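[mumholm-sim] Re: cloth layers and the grasp task

On the scene file and the failed episodes, replies inline. I have cut the part of the earlier message that dealt with room booking.

> I pulled the current Banby branch and ran the bedroom scene on the lab
> machine. It loads, but I have questions before I start on my part of the
> controller.
>
> First, why are there two cloths? The Mikmont task sheet only asks for
> one deformable object under the rigid ones. Two layers make the solver
> noticeably slower on my laptop and I can't tell what we gain.

The task sheet sets a minimum. Last year's entry used a single sheet pinned at its corners, and the feedback was that the cloth might as well have been a texture. With a second layer on top, the objects rest on something that can slide against what is under it. That is the case we want the planner to cope with. If your laptop is too slow, turn off the lower layer in your local config, but do not commit the change. Anything you report to the list should come from the full scene.

The contact settings between the two layers are in the Hrubý material file, not in the scene file. Several people have edited friction in the scene file and then wondered why nothing changed. The material file is read last and overrides it.

> Second, the arm base. Can I move it closer? The forearm ends up very
> stretched when the target is at the far end.

No. The pedestal position is fixed by the rules for the whole class of entry. You can change the start pose of the joints, and I would encourage it. The current start pose was chosen because it kept the elbow clear of the wall, and no other thought went into it. If you find a better one, send the joint values as text in the message body so they can be pasted.

> Third, what counts as a failed episode? The log says 88 of 90 completed
> on the last batch, but it does not say what happened in the other 2.

See under the pictures. The log format was my doing and it is too thin.

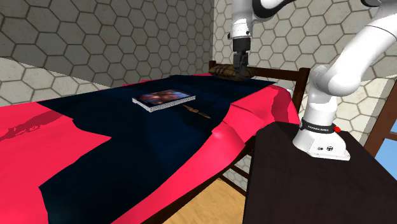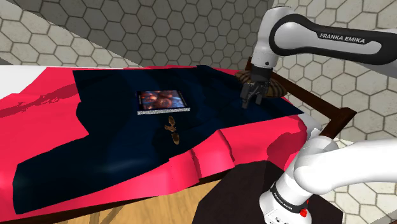
Renders and notes: Shona Halliday, Mumholm Simulation Club
May 17, 2019

The batch was 90 episodes with the same controller and a different cloth state at the start of each. The cloths are dropped and left to settle before the rigid objects are placed, so the folds are never the same twice. An episode is written as completed if the controller reaches its last state without a joint limit, a collision with the bed frame or a timeout. It says nothing about whether the grasp was any good. Please keep that in mind before quoting 88 to anyone outside the club.

The two that did not complete were both timeouts. In one, the fingers closed on a fold of cloth next to the target and the lift check kept sending the arm back to the approach pose. In the other, the target had settled at a tilt and the planner could not find a downward approach that satisfied the angle tolerance. The first is a perception problem and the second is a planning problem, so they should not share a log code. I will split the code into four:

grasp_cloth – fingers closed on cloth with no rigid contact
no_approach – planner returned nothing within the tolerance
timeout_other – everything else that ran out of time
limit_or_hit – joint limit or collision

If somebody needs a fifth code, say so before I change the parser. It is tedious to do twice.

On the objects themselves: the flat rectangular one in the middle of the navy cloth and the small brown one beside it are distractors. They are not to be grasped, and a run in which either of them is moved by the arm should be marked as disturbed even if it completes. The scoring script does not check this yet. It needs to store the pose of each distractor after settling and compare it at the end. The difficulty is that the upper cloth creeps slightly under load and carries the objects with it, so a plain distance threshold gives false alarms. My suggestion is to run each start state once with the arm parked and subtract that drift. It doubles the run time, and I am open to something cheaper.

Some rendering points that came up at the last session:

The two viewpoints use the same lights. If the red looks different between your renders, check that you have not left the exposure on automatic in one of the camera files.

The gray hexagon pattern on the walls stays for now. There was a proposal to replace it with plain paint on the grounds that the repeated edges confuse the depth estimate. I tested this with nine start states and saw no difference in the target pose error. Nine is a small test and I would accept a larger one from somebody with time on the lab machine.

Cloth self-collision is still off in the preview mode. Folds that pass through each other in preview are not a bug. Folds that do so in a full run are, and I want the start state file if you see one.

Work before the June session, so that it is written down in one place: I will do the log codes and the parser. The distractor check is open. The start pose is open, and I assume the author of the message above wants it. The write-up for Mikmont needs a paragraph on the material file, with the friction values copied from the file and not from memory. Last year the values in the report and the values in the repository did not agree, and we lost marks for it.

One more item on the repository. Please stop committing rendered frames to the main branch. There is a separate output directory which is ignored by default, and copies can go to the shared drive. The scene file, the material file and the start states are all that is needed to make the frames again.

Start states for both timeouts are on the drive under Banby/failed. They load with the usual flag. If the second one finds an approach on your machine, check which planner version you have before writing back.

S. Halliday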